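Kitchen Counter Use in a Shared Apartment: Project Report
Intro to Home Design, Pathak group

1. What we wanted to find out

Our topic was counter clutter. How much of a small kitchen counter is really free for cooking, and what gets in the way. We picked one counter in the Flaltgate building and kept a log in December. First draft had three kitchens, we ran out of time. 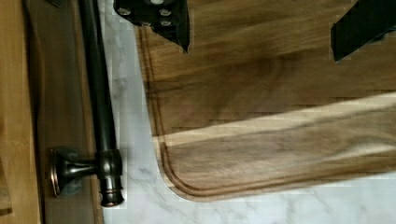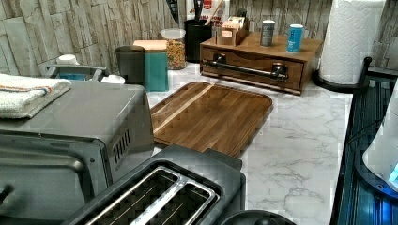 2. The cutting board problem

Prep space was the main thing we looked at. Everybody in the apartment said the counter was too small but when we asked where they chop things, same answer every time, "on the board, if I can get to it." The board stays out flat on the counter all the time. It's a nice one, wood with a juice groove, but the near edge goes under the toaster, so you don't get the full surface unless you move something first. Most people didn't bother. They cut at the far end and let crumbs build up at the other.

3. Method

Log sheet taped inside a cabinet door. Each person wrote down what they moved before cooking and where they put it. We ended up with 141 entries. 2 sheets got lost so the real total is higher. Short interviews at the end, 20 minutes each.

4. Results

Toaster moved most, by a lot. Toaster oven almost never, too heavy. The cans and packets on top of the wooden organizer got moved less than we expected, they're at the back against the wall and out of the way. The drawer under them was hardly mentioned, we should of asked what was in it.

5. What we'd change

Swap the toaster and the board, or store the toaster when its not in use. We also looked at the Nokila wall shelf and a Runer rolling cart. Cart was too wide for the floor, shelf needs landlord permission. Still waiting to hear back on that.

6. Problems with the study

Only one kitchen. People forgot to log breakfast. Two of us also live there, so probably some bias in the entries.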